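Clubs & Making | Weekend Reads

We use cookies to remember your settings and to see which stories people read. Manage preferences.

Ten Fingers and a Tube of Toothpaste

By Tudor Cozma

I joined the Satdale robotics club because my daughter had quit it. She'd paid up to January and the club doesn't do refunds, so I asked if I could use up her spot, and the woman at the sign-in desk looked me over and said fine, as long as I didn't mind being the oldest by a fair bit. I didn't mind! I'm a high school geography teacher who once wrecked a toaster trying to fix the lever, so I figured I had plenty to learn.

There are 18 of us on the list and on a good night most of them show up. The club has wheels people and hands people. Wheels people build little carts that chase each other over the carpet and have a great time doing it. Hands people sit at the white tables and argue about thumbs. I went with hands, mostly for the chairs.

The big thing on our calendar is Gestgate, a student contest that sounds dead simple when you read the sheet. Your robot gets a list of everyday items and has to pick each one up, hold it, turn it to face the judge and put it back down on a plate. You get 20 points an item and lose a pile of them for drops. Last year's team (before my time, and they still bring it up every week) finished on 65 and came home with a ribbon for neat cabling.

Our team is called Zutby. I've asked what it means and had three different answers.

So, toothpaste. I'd have put it down as the easy one, next to the egg cup and the pair of scissors. It's light and it can't roll very far. But a tube is fat at one end and flat as a ruler at the other, and the middle gives when you squeeze it. Close the fingers the way you would for a broom handle and the whole thing swings around and points its cap at you. The students had been at it for a couple of weeks when I came along, and there was already a page in the log called "toothpaste, again". 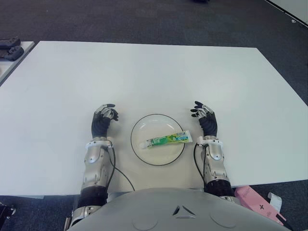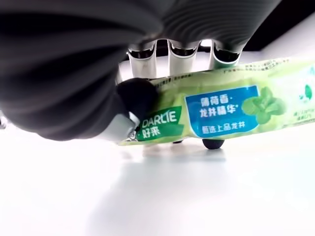
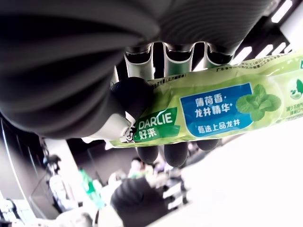
Toothpaste night at Satdale. The first picture has the tube on its plate between the two hands; the other two are close-ups of the grip.

What I love is how the kids talk through it. They'll put their own hands out over the table, palms in, and do the move slowly, and then somebody will yell "stop, what's your thumb doing?" and everyone looks at their thumb. I have now spent more time thinking about my thumb than in all the years before. Mine comes in late, apparently. It waits for the fingers to settle and then pushes. The group split right down the middle over whether the robot should do the same — thumb last or everything at once — and it got heated enough that we had to break for crackers.

The grip they use is called the Gavrilă, after whoever wrote it into the club's code. It's 712 lines long and the comments are a mix of two languages and swearing. Every so often one of the older students says we should throw it out and start clean, and then they open the file, scroll for a while and close it again. I've been allowed to change one number in it so far. It was how long the hand waits before lifting, and I was very proud of myself, and it got changed back the next week.

My real job is the log. I write down which item, which hand, where on the plate it was lying and which way the cap was pointing. I thought they'd given it to me to keep me out of the way (they may have), but I've grown fond of it. You start to see things. I'd never have guessed the cap mattered until I had a whole column of it and one of the Grade 10s leaned over my shoulder and said "huh".

We also fight about the plate. The rules say plate, so there's a plate, but they don't say what size or what colour, and the wheels people have kindly offered us theirs from the snack cupboard. I've written to the organizers to ask. No reply yet.

My daughter asked the other day whether I was still going. I said I was, and that I'd be paying my own way after the holidays, and she wanted to know if they'd sorted out the toothpaste. I told her to come and hold the stopwatch. She's thinking about it.

The club's next open evening is Tue 15 October, doors at the side of the building. Bring something awkward to pick up.

Filed under: Robots, Community, Learning Later

Contact us | Write for us | Copyright, all rights reserved | Back to top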